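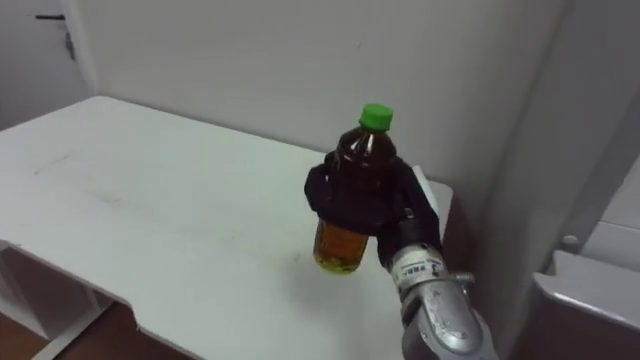 A mão da Trurkik, de luva preta, com a garrafa de tampa verde.

Passei boa parte de novembro a comparar duas mãos robóticas no mesmo humanoide, e escrevo isto sobretudo para quem anda a ler folhetos. O da Trurkik promete "preensão universal". O da Plevari é mais modesto, fala só em objetos do dia a dia, e mesmo assim desconfiei.

O teste é aborrecido de propósito: pegar numa garrafa de plástico cheia, levantá-la um palmo, pousá-la noutro sítio da mesa. Escolhi a garrafa porque o plástico cede quando se aperta e o líquido lá dentro baralha o controlo de força. Com um cubo de espuma qualquer mão fica bem na fotografia (e é com cubos de espuma que se fazem os vídeos de demonstração, reparem).

Fiz 248 tentativas ao todo, divididas a meio pelas duas mãos. A Trurkik com luva deixou cair a garrafa 6 vezes. Sem luva foi bastante pior, e deixei de contar quando percebi que os dedos escorregavam sempre no mesmo ponto, logo abaixo do gargalo. Ou seja, uma parte do mérito que o fabricante reclama pertence a um pedaço de tecido que não vem na caixa.

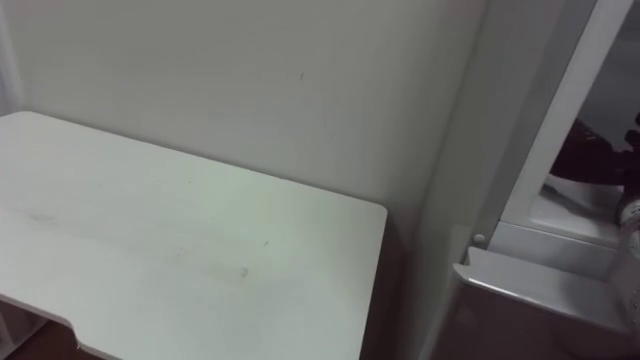
O que me irritou mais foi a calibração. O controlador da Cesis pede uma referência da mesa antes de cada série, e o manual diz que demora segundos. A mim demorou cerca de 8 minutos, com a mesa branca contra a parede branca, e duas vezes deu-me uma altura de tampo que não existia. Numa delas o pulso desceu demais e parei tudo à mão. Mandei os registos para o suporte e responderam-me com uma ligação para o mesmo manual.

A Plevari aperta com menos força e demora mais a fechar. Gostei dela, com reservas: larga a garrafa devagar, sem aquele empurrãozinho final que a faz oscilar, mas se o pulso chega torto não corrige nada. A Trurkik ainda tenta. O suporte de pulso da Barros serviu para as duas e foi a única peça que não me deu trabalho.

Também não acredito muito nos meus próprios números. Uma garrafa só, uma mesa só, sempre a mesma luz. Quem me vier dizer que uma destas mãos acerta 100 por cento das vezes vai ter de me mostrar o que ficou fora do vídeo.
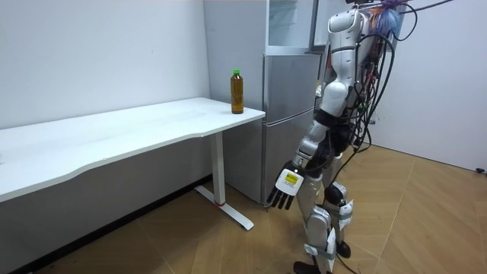
O que falta testar

Garrafas meio vazias, primeiro. O peso muda de sítio a meio do movimento e suspeito que a Plevari vá sofrer com isso. Depois quero repetir a série da Trurkik com uma luva mais fina, para ver quanto daquela aderência é tecido e quanto é mão. A câmara da cabeça fica como está até eu resolver o problema da altura do tampo, que por enquanto contorno medindo com fita métrica e escrevendo o valor no ficheiro de configuração.

Se alguém tiver conseguido pôr o controlador da Cesis a acertar à primeira numa mesa clara, deixe nos comentários a versão do firmware.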